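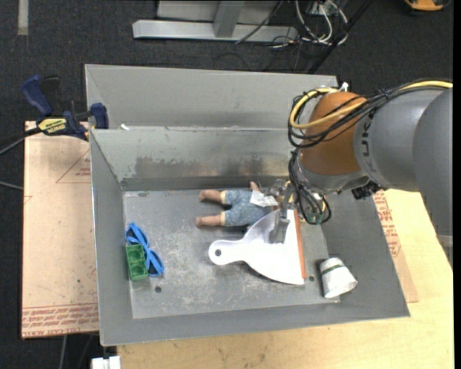
Is a bin of mixed odds and ends worth paying for unseen? Sometimes, if the bin is shallow enough that you can get a look at what's lying on the bottom.

Home | Visits | Fairs | Markets | Archive | Contact

I went to the Vindport open day because the flyer promised "the end of the junk drawer," and I have a junk drawer. The building is a long shed past the rail yard, shared by a resale outfit called Plundier and a smaller one, Juletti, that handles toys. Parking was free. The coffee wasn't.

Plundier's idea is that household clutter has value if you sort it well. People drop off boxes, the contents get spread out in big gray metal bins, and things are picked out by type and sold on. The handout says 100 boxes a day go through. I asked whether that was a good day or a normal day and was told it was "the target."

The bins are better than I expected. The sides slope, so things end up on the flat floor where you can see them. They have had hard use, though. The one I spent the most time at was scratched pale across the bottom, with a brownish worn band along the back wall. For a place that talks so much about presentation, a scrub wouldn't hurt.

As for what was in it: bright blue sunglasses, a green block with rounded hollows in the top, a white cup, a white dustpan with a hanging hole in the handle, and a doll in a blue patterned outfit with pale yellow cuffs. The doll had a white tag on it. I tried to work out what kind of house gives up that particular set and got nowhere.

My trouble is with the sorting rules, which are posted by the door. Toys go to Juletti, "kitchen and table" goes on one shelf, "cleaning" on another, "wearables" on a third. Fine. Where does the green block go? One person told me toys. Another told me "miscellaneous," a category that isn't on the poster. If a block can't be placed in under a minute of discussion, I don't see how the target gets met.

Prices were the other letdown. Unsorted lots were $12 and sorted lots were $41, and the sorted lots I looked through were no bigger. You are paying for someone to have put the cups with the cups. I can do that at home on the kitchen table. A used dustpan is a used dustpan whichever shelf it came off.

The talk at noon was given by the Stojanovska workshop, which repairs dolls and soft toys for Juletti. This was the best part of the visit. They went through restringing, washing clothes without losing the print, and when to leave an old tag alone. The slides ran long and the microphone quit twice, but people stayed. I would go back for a repair class if they ever offer one. The sign-up sheet had no dates on it.

I bought one unsorted lot. It had a decent ladle in it and a great many lids. The next open day is planned for August, with "expanded categories." I'd like to see the poster first.

Print this page | E-mail this page

Last updated: March 2025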